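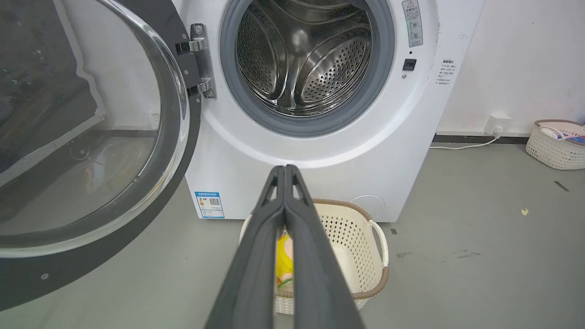 # Ostness : kit « linge » de Plodine, vos retours ?

**tcarrasco**

Bonjour à tous. Je pose la question ici parce que le service commercial de Plodine me répond avec des brochures, et que j'en ai déjà trois.

Je loue depuis novembre le bras Ostness avec le pack linge : la pince à doigts longs, la caméra de poignet, le logiciel et une assistance par tickets. 500 euros par mois, engagement de 8 mois. La promesse, je cite la page produit : « du panier au tambour sans intervention ». La photo en tête de fil, c'est mon poste, avec le hublot grand ouvert, la pince et le panier devant la machine.

Après trois semaines, mon bilan :

- les serviettes, très bien, presque trop, il les prend par paquets de deux et les pousse au fond comme s'il leur en voulait ;
- les chaussettes, c'est la loterie ;
- tout ce qui est fin et glissant finit une fois sur trois pendu au joint du hublot ;
- les housses de couette, j'ai arrêté. Il en a enfilé une sur lui-même et s'est mis en sécurité dessous. On aurait dit un fantôme syndiqué.

Est-ce que quelqu'un a mieux avec les réglages d'usine, ou est-ce que je dois tout reprendre à la main ?

---

**lleucu_s**

Première question, la hauteur du panier. Si le bord est trop près de la machine, la pince remonte à la verticale et arrive dans le tambour par le bas, donc elle frotte le joint. Chez moi j'ai reculé le panier d'une largeur de main et les accrochages ont bien diminué.

Deuxième question, tu as quelle version du logiciel ?

---

**tcarrasco**

La 2, celle livrée avec. Et le panier est collé devant la machine parce que la notice le dessine comme ça. J'avais cru comprendre que la notice savait.

---

**B. Espinoza**

La notice a été écrite pour un panier plein à parois pleines. Le tien est ajouré, comme le mien. La caméra regarde à travers les trous, voit du sol gris, et en déduit je ne sais quoi. J'ai tapissé l'intérieur avec une vieille taie unie : le linge est mieux détouré.

Bon, une fois sur dix, il essaie de laver la taie.

---

**bnunez**

Je vais faire le grincheux. 500 euros par mois pour mettre du linge dans une machine, moi je le fais gratuitement et je prends aussi les housses de couette.

---

**tcarrasco**

Tu es disponible quand ?

---

**josefina.lagos**

@bnunez, ça dépend vraiment de ce qu'on en fait. Je gère la buanderie d'une petite résidence et le bras tourne la nuit. Le matin les machines sont chargées, je n'ai plus qu'à vérifier et à lancer. Pour un foyer de deux personnes, d'accord, c'est du luxe bizarre.

En revanche je ne suis pas du tout d'accord avec l'histoire de la taie. Chez moi ça a aggravé les choses, le tissu remonte avec la première pièce et tout suit. J'ai gardé le panier ajouré nu et j'ai changé l'éclairage : une lampe posée de côté, pas au plafond. Le reflet sur l'inox du tambour le perdait complètement.

---

**lleucu_s**

+1 pour le reflet. Sur la photo de tcarrasco il y a justement un bel éclat en haut du tambour. Le logiciel adore ça, il y voit un objet brillant et intéressant.

---

**B. Espinoza**

Ma taie est tenue par des pinces à linge, c'est peut-être la différence. Je maintiens.

---

**josefina.lagos**

Donc la solution à un robot à 500 euros par mois, c'est des pinces à linge. Je maintiens aussi.

---

**bnunez**

Sérieusement cette fois : quelqu'un a comparé avec la pince Gelon ? Elle se vend à part, 4000 euros, doigts plus courts et bouts souples. Un collègue de l'atelier de Salinas en a monté une sur son bras et il en est content pour le linge fin. Moins pour les draps mouillés, elle lâche.

---

**lleucu_s**

Je l'ai eue en prêt deux semaines. Sur les chaussettes et les sous-vêtements, rien à dire, nettement mieux. Mais les doigts courts obligent le poignet à entrer dans le tambour, et là il faut une porte qui s'ouvre vraiment à plat, sinon il tape dans le hublot. La mienne s'arrête à angle droit. J'ai rendu la pince et gardé la marque sur le verre.

@tcarrasco, la tienne a l'air de s'ouvrir large, tu pourrais tenter.

---

**tcarrasco**

4000 euros pour des chaussettes. Je vais d'abord essayer la lampe, elle est dans le placard.

---

**tcarrasco**

De retour, quelques jours plus tard. Dans l'ordre :

1. Panier reculé : mieux, beaucoup moins de frottements sur le joint.
2. Lampe de côté : mieux aussi, surtout le soir. Merci Josefina.
3. Taie avec pinces à linge : il a saisi une pince à linge. Il l'a mise dans le tambour. Il a signalé « chargement réussi ».

J'ai aussi ouvert un ticket chez Plodine pour le linge fin. Réponse reçue ce matin : ils me conseillent de « privilégier des textiles compatibles ».

---

**B. Espinoza**

Pinces en bois ou en plastique ?

---

**tcarrasco**

Bautista, non.

---

**bnunez**

Et tu le gardes, au final ?

---

**tcarrasco**

Jusqu'à la fin de l'engagement, je n'ai pas trop le choix. Pour les serviettes je le recommande, à condition de négocier le tarif et de refaire soi-même le réglage de la position du panier (menu Poste, puis Zone de prise, c'est caché tout en bas). Pour le reste, j'attends la prochaine version. S'ils règlent les housses de couette, je remonte le fil.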